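Drellholm three-drawer steel cabinet: six months in

Posted 2019-08-30

I don't trust furniture that gets sold as "office grade" to people who work from a spare bedroom. Usually it means the box is heavy and the color is dull. The Drellholm is heavy and the color is dull, so I went in expecting the worst, and after half a year I'd say it earned a little over half of what I paid.

I bought it in March from Grereder, who had it marked down from 1000 to 960. That's a funny sort of sale. The listing promised full-extension runners, a lock, four casters and "silent glide." It came on a pallet with one corner of the carton crushed, though the cabinet inside was fine.

Assembly is just the casters and the handles. The casters thread straight into the base and two of mine went in crooked the first time. Back them out and start again by hand before you put a wrench near them. The handle screws are soft and I chewed up the head of one with the correct screwdriver, which annoyed me more than it should have.

Now the drawers. The bottom one takes hanging folders and holds a lot of them. I moved everything over from an old two-drawer Dunasix and had room left. The runners are decent when the load is low. Fill the bottom drawer with paper, though, and it needs a real tug for the first inch, then comes out faster than you want. "Silent glide" is a stretch. I can hear it from the hall with the door shut.

The lock works all three drawers off one key. It also has enough play in it that a locked drawer still moves a bit when you pull. I wouldn't keep anything in there that I'd hate to lose. You get two keys, and a spare has to be ordered from Drellholm by mail, with a form.

What bothers me most is the anti-tip feature. The product page says only one drawer can open at a time. The leaflet in the box says nothing of the kind, and when I wrote to ask, I got a reply that thanked me for choosing Drellholm and quoted the product page back at me.

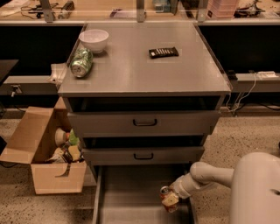
Does it tip over with the drawers out?

Mine hasn't, but I keep the heavy files in the bottom drawer and I don't lean on the open ones. If you have small kids, look for a model with an interlock you've tested in the store.

The finish has held up better than the hardware. Coffee wipes off. Packing tape left a faint line that came away with dish soap. The side panels are thinner than the top and will ring if you bump them with a chair.

As for price, the Havlíček cabinet with the same number of drawers was 586 when I looked, and the one I tried in a showroom had a tighter lock and worse wheels. It's also 46 pounds lighter, going by the two spec sheets, so make of that what you like. If I were buying again I'd take the cheaper one and spend a little on better casters.

Three stars out of five. Half a star of that is for the bottom drawer alone.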